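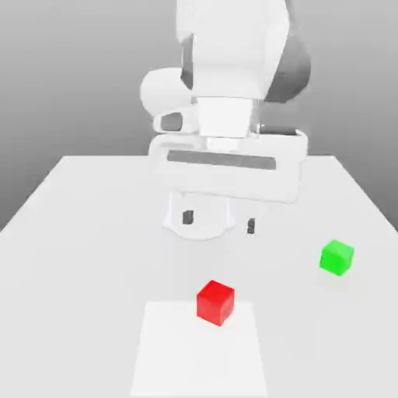

Figure 3. The practice task in simulation. The gripper is open above the table, with the red cube on the upper edge of the bright square patch and the green cube farther back on the right.

4. What the packing crew did with the simulator

4.1 Getting people in front of it

I went to Skaverley in October thinking I would write mostly about the arm on the floor. I had my interview guide, I had a list of shift times, and I had a pretty firm idea that the interesting stuff would happen once the machine was bolted down next to the packing line. Then I spent my first morning in the break room, where Nelteck had set up a computer running the practice task in Figure 3, and I ended up staying in that room for most of the first week (the coffee helped).

Some background on the site. Skaverley packs small replacement parts for household appliances, and 24 people work on the line I studied. One of them was on leave the whole time, so I have interviews with 23. The plan from management was to hand the arm the dullest part of the job, picking small boxes off a table and setting them down in the right spot, and to train the current packers to run it. Everybody on the line was offered the training. Nobody was told they had to take it, although several people told me they didn't feel they could really say no, and I'll come back to that in 4.3.

The training starts with two cubes on a table. That's it! You tell the arm which cube to pick up and where it should go, you watch it try, and you change your instructions if you don't like the result. Each trainee was supposed to get through 200 tries before touching the real arm, in sessions of 60 minutes at the start of the shift. I sat in on as many of these as I could and took notes by hand. I also took the training myself, and I was bad at it.

4.2 "It's too clean"

The first thing almost everyone commented on was how tidy the practice world looks. White table, gray background, two bright cubes and nothing else lying around. Packers found this funny, and then after a session or two they found it annoying. Hanane Bennani, who has worked the line longer than anyone else I met, put it to me like this while she was waiting for a run to load:

"It's too clean. Where's my tape? Where's the box that somebody crushed? If my table looked like that I'd think I was on the wrong shift."

I wrote this down as a joke the first time. By the third person making the same complaint I had started a separate page for it, because there's a real point in there about what the job is. When packers described their work to me, they hardly ever talked about picking things up. They talked about noticing. A label that's starting to peel, a box that weighs less than it should, a part that came down the line facing the wrong way. None of that lives in the simulator, and so people came away from the early sessions feeling that the training had left out the piece they were proudest of.

Lamai Suksawat, who runs the training for Nelteck, didn't disagree with them when I brought it up. Her view was that you want a boring world first so that a person can see what the arm is doing without ten other things going on. I think she's right about that as teaching. Where I part ways with her a little is that the packers were never told it was only a first step, at least not in any session I sat in on. They filled the silence with their own guesses, and the most common guess was that the company believed this was the whole job.

4.3 Who gets good at it, and what that does

I had expected the younger packers to take to it fastest, and I was wrong. The quickest learners were the people who already trained new hires. They were used to putting a hand movement into words, and they had patience for a learner who does exactly what you said and still gets it wrong. Bennani was one of these. She talked to the screen in the same voice she used with a new packer ("no, come in from the side, from the side"), and other trainees began pulling up chairs behind her to listen.

This had an effect on the floor. Before the training, questions went to the shift lead. By my last few visits, questions about the arm were going to Bennani and two others, and they were getting those questions on breaks, at the lockers, and in one case in the parking lot. They liked being asked. They also pointed out to me, more than once, that their pay hadn't changed. One of them called it "my second job inside my first job," and I've used that phrase in my notes ever since.

Then there were the people who didn't take to it. A handful stopped showing up for sessions and went back to packing by hand, and as far as I could tell no one gave them a hard time. But they were worried, and they were worried in a quiet way that I nearly missed. They had heard about Greenberg, the sister site, where hand packing on one line had ended after the arm came in. Whether the same thing would happen at Skaverley was a question I got asked a lot, and I didn't have an answer. I told people so. I'm not sure it was a comfort.

4.4 Back at the table

The move from the practice task to the actual arm was rougher than anyone had planned. Trainees who had been doing fine with cubes suddenly had shrink-wrapped boxes that slid, glare from the overhead lights, and coworkers walking past. Several of them told me they felt like they were starting over. What they did keep, and this came up in nearly every late interview, was a habit of looking at where the fingers were before letting a run go ahead. People would lean over and check the gap between the two pads and the thing to be picked. I caught myself doing it too.

Suksawat has since asked packers for a list of things to put on the practice table, and she let me see an early draft. Tape is at the top. Further down, in what I'm fairly sure is Bennani's handwriting, it says "one crushed box, any size." I don't yet know which of these requests will be built, and the visits I have planned for the Evbridge site next will use whichever version is ready by then.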